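Toys > Construction toys > Building brick

We use cookies to remember your settings. Accept | Manage

Contents Overview Underside Sizes Storage See also

Building brick (toy)

A building brick is a small molded block, usually rectangular, with studs on top and a hollow underneath. It joins to other bricks by friction and to bare feet by accident. Most households that own one own several hundred, along with a smaller number of the piece actually needed.

Underside

The top of a brick gets the attention and the bottom does the work. When one brick is pushed onto another, the studs of the lower brick are squeezed between the walls and the round tubes of the upper one. On a brick two studs wide, the number of tubes is one less than the number of studs along its length, so a two-by-three has two. Thin ribs may join the tubes to the side walls. Children learn all of this with their teeth.
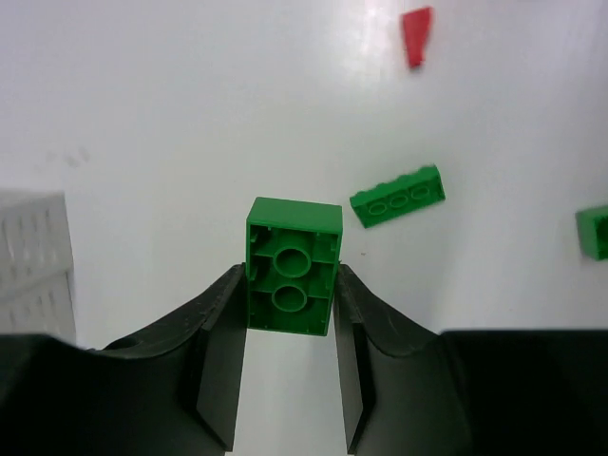 Sizes

Bricks are named by their studs, width first. The two-by-four is the standard piece and the two-by-three its slightly neglected cousin, handy for closing a gap at the end of a wall. The Nygård catalog once listed 28 sizes in 19 colors, two of them beige. Sellano made do with almost 63 parts in total, the count depending on whether one accepts the hinge as a single part.

Storage

Two schools exist. Sorting by color looks splendid and makes any particular shape impossible to find. Sorting by shape works, and is kept up for a week or so. Ivar Björklund's handbook for the Orkent toy library recommends shallow trays. Syafiqah Sinaga, in her reply to it, recommends a bedsheet with a drawstring.

See also: Baseplate; Sokiter system; Vacuum cleaner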